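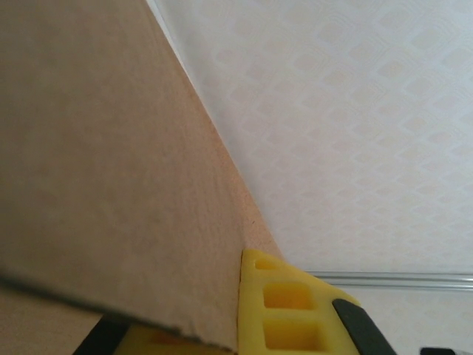 Tristumham Junior Golf Access Program
Progress report to the Brunton Fund, second reporting period
Submitted by Esi Akolgo, program manager, 2nd May

1. Status

The program is on schedule for coaching delivery and behind schedule on course works. Spending is within the approved budget. No change to the grant terms is requested in this period.

2. Coaching

Enrollment closed at 96 players against a target of 125. The shortfall is almost entirely in the 14 to 16 age group, where sessions overlap with the school track season. The 8 to 10 group is full and has a waiting list. Places left over from the older group were not transferred, as the coaching ratio for younger players is fixed in the grant agreement.

Each player is assessed on putting, chipping and full swing at entry and again at the end of the block. Entry assessments are complete. Second assessments have been done for the two younger groups only, and results will be reported when all groups can be compared on the same basis.

Handicap registration is slower than planned. Players need three signed cards from the short course, and play was suspended on several dates when the lower holes were under water.

3. Equipment

Junior club sets were ordered from Pandberg in three shaft lengths. The shortest and middle lengths have been received and checked against the packing list. The longest is on back order. Older players are using cut-down adult clubs until it arrives, and the coaches have noted that lie angles on these are too upright for several of them. 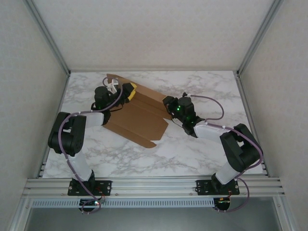 Range balls were replaced in full. The old stock has been kept for use in the practice bunker.

4. Course works

The contractor, Rirken, has finished the forward tees on holes 1 through 6. Holes 7 through 9 are shaped but not turfed. Drainage on the lower fairway requires 400 yards of perforated pipe, of which the first run, from the seventh green to the ditch, has been laid. The second run crosses an irrigation line that was missing from the site plan. Rirken has submitted a revised route, and the added cost can be met from the contingency line.

5. Risks

Turf laid after the start of June will need daily watering, and the pump does not have the capacity to supply the new tees and the greens on the same night. An alternating schedule has been drafted with the greenkeeping staff.

6. Next period

Complete turfing on holes 7 through 9. Complete second assessments. Move the older group to an evening slot and reopen enrollment for that group only. Submit the drainage invoice with the next claim.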